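Holstead Community Help
Home > House and Garden > Cleaning

Gray haze and faint streaks on a white tabletop that won't wipe off

Asked Mon 21 May
Viewed 1,000 times
3 answers

I bought a large white table secondhand in Prerham last October for $100. It's flat and smooth with no pattern in it. I use it for cutting fabric, folding laundry and sometimes eating, and it gets wiped down most nights.

Over the winter it started to look dull in patches. It isn't a stain exactly. If I stand over it and look straight down I hardly see it, but when the light comes in low from the window there are cloudy areas and some streaks. They don't feel like anything under my hand.

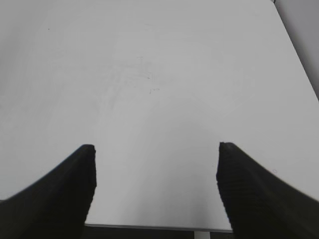 The white top. It still looks fairly bright from this side.

What I've tried so far:

Dish soap and warm water, rinsed and dried. Looked better for a day, then the haze was back.
Lanz all-purpose spray. This is what I normally use and have used since I got the table. No change.
White vinegar mixed half and half with water. Maybe a little better, maybe not.
A melamine sponge on one small spot near the corner. That spot got cleaner but now it looks flatter than the rest, so I stopped.

I don't know what the top is made of. There was no label under it and the seller didn't know. It isn't cold like stone and it doesn't sound like metal when you knock on it. The edge is the same color as the top.

My questions are whether this is dirt or damage, and whether I've made it worse with the sponge. I don't want to paint it or cover it if I can avoid that. A friend said to use car polish but that seems like a bad idea on something we eat at.
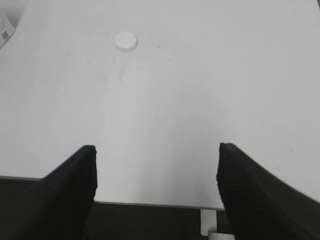

Faint blotches and slight streaks, mostly upper left. There's also a very light gray smudge below the white disc.

Edit: someone asked in the comments about the cloth. It's an old cotton T-shirt, and I wash it with everything else, with fabric softener.

Comments on the question

Do you rinse after the Lanz or just spray and wipe?

Just spray and wipe. The bottle doesn't say to rinse.

Mine says to rinse on surfaces that touch food. Small print on the back.

Answer 1 (accepted, 33 votes)

Most of this sounds like buildup from cleaner. All-purpose sprays leave a little behind each time, and if you spray every night and never rinse, it adds up over a winter. It shows as streaks in low light and you can't feel it. The fabric softener in the cloth makes it worse, because softener leaves a waxy coating on cotton and you're rubbing that onto the table.

Soap and water didn't get it because one pass isn't enough and you were probably drying it with the same kind of cloth. Do this:

1. Get two microfiber cloths that have never been washed with softener.
2. Mix one teaspoon of washing soda into a quart of warm water. Wear gloves. Try it first on the underside or a back corner and wait ten minutes. If the color or shine changes, stop there.
3. Wipe a section the size of a place mat with the damp cloth. Don't flood it, especially near any seams or the edge.
4. Go over the same section with plain warm water, wringing the cloth out in clean water. Do this twice.
5. Dry with the second cloth before you move to the next section. Letting it air dry gives you new streaks.
6. When the whole top is done, look at it in low light again. You might need a second round.

After that, use plain water for the nightly wipe and a drop of dish soap when something is greasy. Save the spray for actual messes and rinse it off.

On the sponge spot: a melamine sponge is a very fine abrasive, so it does take shine off a glossy surface. One small patch isn't a disaster, but I wouldn't do any more of it. Once the haze is off the rest you may find the patch matches better than you expect, or you may find it doesn't. There's no product I'd trust to put the gloss back on a top when you don't know what it is.

If there are still gray marks after two rounds, those are probably rubbed-in marks from something that slid on the table — pan bottoms, scissors, the feet of a sewing machine. A bit of baking soda paste on a fingertip, rubbed lightly and rinsed, takes most of those off.

Comments on this answer

Did the first round last night and the difference is bigger than I thought. The rinse water went cloudy. Corner patch is still a bit flat but I can live with it. Marking this as accepted.

Can you use this on painted wood?

No, washing soda can soften some paints. Use dish soap.

Answer 2 (4 votes)

I had the same thing on a white desk and used Pustari cream cleaner. Worked fine. You have to wipe it off really well or it dries to a powder. I think it was near the dish detergent at the store.

Comments on this answer

Cream cleaners have grit in them too, so I'd be careful on anything shiny.

Mine isn't shiny so I didn't notice.

Answer 3 (0 votes)

Just sand it. Start at 300 and finish at 1,000, then wax. Or put a tablecloth on it.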